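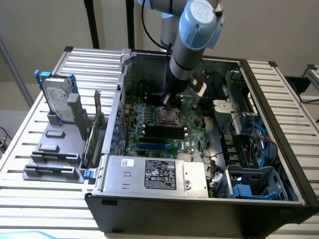 Slatted Aluminum Bench Top, Gudeta Series

I've been fixing up old desktops and office workstations for longer than I'd like to admit, and for most of that time I did it on a kitchen table with a bath towel spread over it. The towel was there to protect the table (it didn't) and to keep the screws from rolling off (it didn't do that either, it just hid them). So when people ask why I got into selling bench tops of all things, that's pretty much the story. I wanted a flat, tough surface I could lay a tower down on without wincing, and I ended up liking it enough to carry it in the shop.

The Gudeta top is made of parallel aluminum slats with a gap between each one and the next. You can slide a finger along the gaps, and you can slide hardware along them too, which is where the fun starts! Posts, brackets, little stops to keep a case from drifting while you lean on a stubborn memory module — they all drop in and tighten down wherever you want them. I moved my own stops maybe a dozen times in the first week and then left them alone.

What I use it for

Mostly computer towers, laid on their side with the panel off. A big old workstation case is heavy and has corners that will chew up a wooden desk, and on the slats it just sits there. I can get at the socket lever, the memory slots and the power supply without the whole thing rocking. Small printers are good on it as well, and so are sewing machines (my sister-in-law took over my bench for an afternoon and I nearly didn't get it back).

The details

Top surface: aluminum slats, plain silver-gray, no paint or coating to scratch off
Length: 90 cm on the standard size
Supplied with: 14 slot nuts, 6 leveling feet, one hex key
Fits on: the Brarkora steel legs, or any sturdy table you already own
Assembly: the top comes in one piece, so you only have to put the feet on

Yes, it's in centimeters. Lernico makes the slats and that's how they measure, and I got tired of converting and getting it wrong.

Things to know before you buy

It's metal, so please don't work on anything live on it. Unplug first, every time. And don't run a bare board directly on the slats for testing. Leave it in its case on the standoffs, or put it on a proper insulated mat. I sell a gray mat that's cut to size if you want one, and I'd use a grounded wrist strap on top of that.

Small screws can go down the gaps. I won't pretend otherwise! A magnetic dish takes care of most of it. For the rest, there's a thin tray that slides in underneath and catches whatever falls through, and I'd tell you to order it at the same time since it's a pain to fit once the legs are on. I learned that the hard way with my own.

It's also cold on the forearms in winter. The mat helps with that too.

Cleaning is a soft brush along the gaps and a damp cloth over the top. I've had mine long enough for it to pick up a few scuffs, and they don't bother me one bit.

What customers say

Mareike Wegener bought two for her repair room back in June and sent me this: "We take apart office machines all day and the old laminate was a mess. I like that I can put a stop exactly where the case ends. The tray should be included, though." Fair point, Mareike. I've asked about it, and for now I'm knocking a bit off the price when the two are ordered together.

Ordering and pickup

The standard top is $700 with the feet and slot nuts in the box. Legs, mat and tray are separate. You can pick up from the Mirevbridge shop if you've got a car with a flat load space — it's not a thing you want to carry home on a bus — or I can ship it on a pallet. Please measure your doorway and your stairs first.

Longer tops can be made to order. Send me the length you're after and what you plan to put on it, and I'll come back to you with a price and a lead time. If you're not sure which leg height to go for, tell me whether you sit or stand at the bench. I do both, so I went with the taller legs and bought a stool.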